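Atelier Tronbridge – groupe textiles et aménagement
Compte rendu de la réunion du 28/10/20 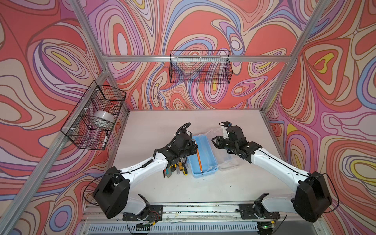

Ouverture de la séance sur le sujet que tout le monde attendait : les tissus ! Après le long épisode des rideaux beiges, le groupe s'était donné pour mission de mettre enfin de la couleur autour des plans de travail, et les premiers retours sont vraiment réjouissants. Le motif à grandes boucles a fait l'unanimité ou presque. Les bandes corail, saumon, rose et lavande, soulignées d'un fin trait brun foncé, tranchent joliment avec le plateau gris très clair, et les touches de jaune réveillent l'ensemble. Plusieurs participants ont dit y voir des cernes de bois, d'autres des courbes de niveau, une personne des plumes de paon (à cause des grandes formes en goutte, jaunes et bleues). On a passé un bon quart d'heure là-dessus et personne ne s'en est plaint.

1. Approbation du compte rendu précédent
Approuvé avec une correction : il fallait lire « ourlet double » au point 4 et non « ourlet droit ».

2. Suite de la discussion sur les tissus
Le principe de trois côtés habillés du même imprimé est conservé. L'idée de mélanger deux motifs a été défendue avec beaucoup de cœur, mais le groupe trouve que l'effet enveloppant vient justement de la continuité entre la gauche, le fond et la droite. On garde donc un seul motif par poste.
La question du raccord a été soulevée. Avec des courbes pareilles, un décalage de quelques centimètres se remarque peu, ce qui est une excellente nouvelle pour les chutes. Le coupon de 700 cm commandé chez Karcombe devrait suffire pour le prochain poste, à condition de couper dans le sens de la lisière. Les panneaux seront taillés à 165 cm de large, ourlets compris.
Décision : même fournisseur, même imprimé. Un échantillon d'un second coloris (verts et bleus) sera demandé pour voir, sans engagement.

3. Fixation et tension
Échange nourri sur la meilleure façon de tendre le tissu le long des profilés en aluminium. Deux écoles : la bande auto-agrippante, rapide à poser et à retirer, et le jonc glissé dans la rainure, plus long à monter mais d'une netteté superbe quand c'est bien fait. L'essai du jonc sur un panneau de rebut a convaincu une bonne partie de la salle. Il faudra prévoir un ourlet tunnel régulier – la machine Tanabe de l'atelier couture le fait très bien, il suffit de changer le pied.
Décision : jonc pour le fond, bande auto-agrippante pour les côtés, que l'on retire plus souvent. Bilan en février.

4. Entretien
Le lavage à 30 degrés a été testé sur une chute et les couleurs n'ont pas bougé. Ni adoucissant ni sèche-linge. Repassage sur l'envers, à fer moyen. Pour les petites taches, un chiffon humide et du savon de Marseille.
Côté mobilier, le rail métallique à l'avant du plateau porte des éraflures et de petits points sombres. Le groupe propose de l'essuyer avec un chiffon microfibre, sans produit abrasif, et de voir ce qui part. La grille à fentes située dessous pourra être dépoussiérée au pinceau souple dans la foulée.
La question des chiffons propres revient encore : merci de rapporter ceux qui sont partis à la cuisine.

5. Budget
Dépense validée pour les fournitures de couture (jonc, fil, bande) : 100 euros environ. Le fil sera pris en brun foncé pour rappeler les contours du motif, très belle idée venue du fond de la salle.
La demande de lampe supplémentaire est reportée. On souhaite d'abord voir comment les teintes lavande et pervenche se comportent à la lumière d'hiver.

6. Journée portes ouvertes Skastuleo
Le groupe y tiendra une table avec des chutes à toucher et un petit atelier de pochettes à fermeture à glissière, durée 3 heures, inscriptions sur place. Enthousiasme général ! Il reste à trouver des fermetures, dans les tons corail si possible, et à retrouver la grande paire de ciseaux cranteurs. Une affichette sera préparée avec un morceau de tissu encadré.

7. Questions diverses
– Les patrons en papier kraft sont à rouler et non à plier.
– Proposition de réserver les plus belles chutes pour un patchwork collectif. Adopté tout de suite.
– Le placard du couloir ferme de nouveau à clé, la clé est au crochet habituel.

Prochaine réunion : date à fixer par courriel. Apporter ses échantillons.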